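4.2 Data Collection and Task Setup

We collected 400 demonstrations of garment folding with the Kimard teleoperation interface. The robot has two arms, each with a gripper, and a camera mounted at the head. All demonstrations were recorded on one white table using green cloth. We did not remove nearby furniture or block off the background, so the policy has to work with a glass-front drinks cooler in view.

Each episode starts with the cloth crumpled or partly folded. The operator first looks for a corner or edge that can be pinched, lifts it, and then brings in the second arm once enough fabric is off the table. We label these two parts of the episode "search" and "spread." The labels are used only for analysis and are not given to the policy during training.

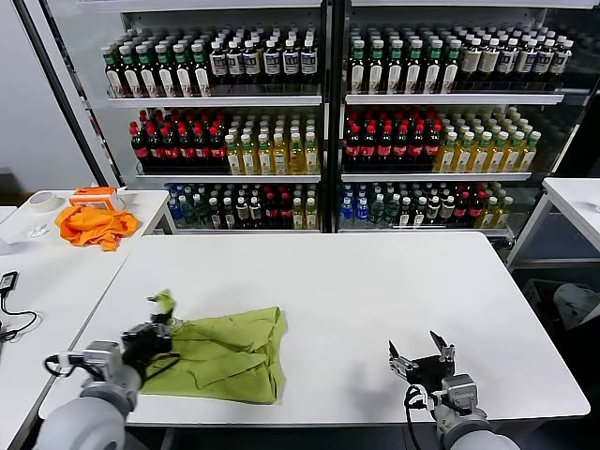 Figure 4. Single-arm grasp on a crumpled cloth. The left gripper pinches a raised corner while the right gripper stays open above the table.

Single-arm grasps were the main source of failed episodes in our early trials. When the gripper closed on more than one layer, the lift pulled the whole bundle up and the second arm had no free edge to take. The Plirik baseline has no way to recover from this and repeats the same lift. Our method, Mivska, adds a release action that lets the arm drop the cloth and choose a new grasp point. The grasp point is predicted again after every release, with a limit of 22 attempts per episode.

Once both arms have hold of the fabric, the task changes. The grippers must keep the distance between them close to the length of the cloth.

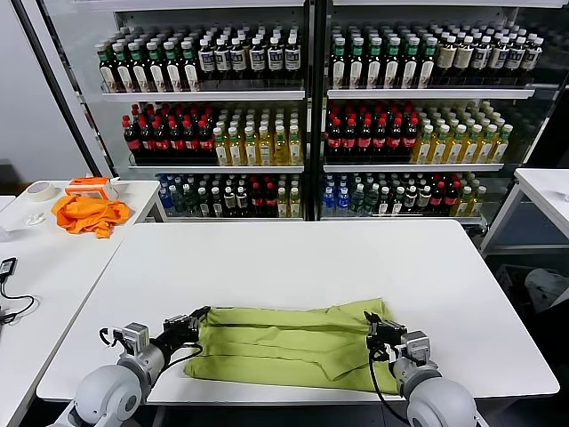
If they move too far apart, one end slips out. If they move too close together, the middle sags and extra creases form along the fold. We handle this with a shared width term in the action loss, which penalizes errors in the distance between the two grippers in addition to the error of each arm alone. The term is turned on only for time steps where both grippers are closed.

We tested each method over 200 episodes, using the same set of starting states for all of them. An episode counts as a success if the cloth ends as a flat band with no corner hanging over the table edge. The Haruna simulator was used to choose the weight of the width term, and no simulated episodes were used for training. Results for each method are given in Section 4.3.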